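Keeping a Small Cell in Good Order

3 min read

The tabletop cell at Tumstead handles ordinary kitchen and desk items, and it is looked after by two technicians, Despina Leka and Dorin Lungu. Their maintenance schedule, revised in July 2020, sets out a check after every 16 hours of operation and a full inspection of the gripper after 1330 grasps.

The routine check begins with the fingers. Ms. Leka wipes the contact faces with a dry cloth, tests each screw by hand and closes the gripper slowly to confirm that both tips meet. Thin objects show a fault sooner than thick ones - a fork will slip or turn well before a cup does.
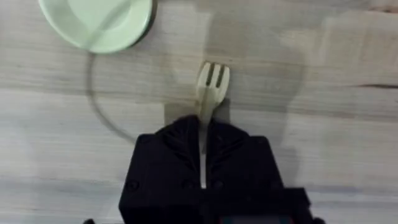
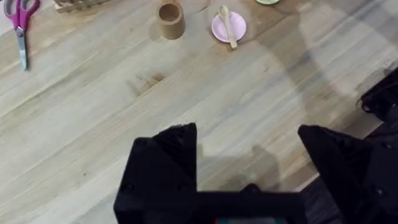 Cables receive separate attention. Mr. Lungu moves the arm to the limits of its reach and watches for any loop that pulls tight or rubs against a joint. Ties are replaced at every full inspection, whether or not they show wear. The wrist camera is then calibrated again, a step that takes eight minutes and must be repeated if a finger has been removed.

Spare fingers are supplied by Nendidus and stored in matched pairs. "We do not mix an old finger with a new one," Ms. Leka said. "The grip drifts to one side, and the log fills with errors that have nothing to do with the software."

The log itself is kept on paper beside the controller and signed at the end of each shift.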